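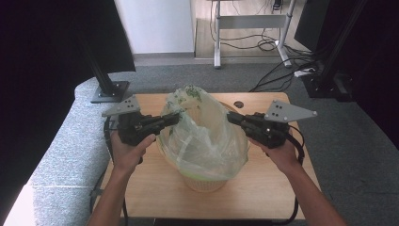

Keeping greens in a lined basket: a short thread

1/ I keep salad greens and herbs in a basket on the table while I'm cooking, with a thin plastic bag as the liner. Leafy bits stick to the film and you lift them out with the bag. The basket itself stays fairly clean.

2/ Size matters more than the kind of bag. You want enough film above the rim to gather it at the top. Mine used to be too short and slid down inside every time I dropped in a handful of parsley.

3/ Put the bag in first, push it down to the bottom with your fist, then fill. If you fill the bag on the table and lower it in, it bunches up on one side.

4/ To take it out, pull from two opposite sides of the opening. One side only and it tips. I learned that with a full bag of dill stems.

5/ Lempi Ikonen asked if the greens sweat in there. Yes, if you tie it. I leave the top open during the day and only gather it when I'm done for the evening.

6/ For anything I plan to eat within two days I add a dry paper towel at the bottom. For peelings and stems I don't bother.

7/ The basket question keeps coming up so I'll answer it once. Any basket with holes in the side works. I shake mine out over the sink, rinse it, and let it dry upside down.

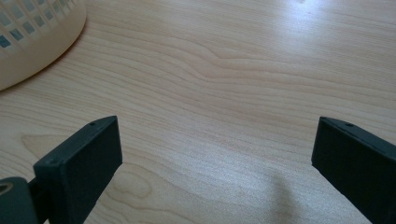 Cream plastic basket on the pale wood table.

8/ Square holes are easier to clean than a real weave. A dish brush goes straight through. My old one from Kanell was willow and I threw it out in December after beets got into it.

9/ Table care, for Zoia Ivanyshyn: damp cloth, then a dry one. I don't leave a wet basket standing on wood overnight. There's a ring on my other table from doing that.

10/ Heikki Suominen says he skips the bag and washes the basket every time. Fine if you have a deep sink. Mine is small and the basket hits the faucet.

11/ I reuse a liner if it only held lettuce. Turn it inside out, rinse, hang it over a bottle. Anything that held onion goes in the trash.

12/ Somebody wanted to know about carrots. They go in the fridge drawer, no bag. I'll write about the drawer another time.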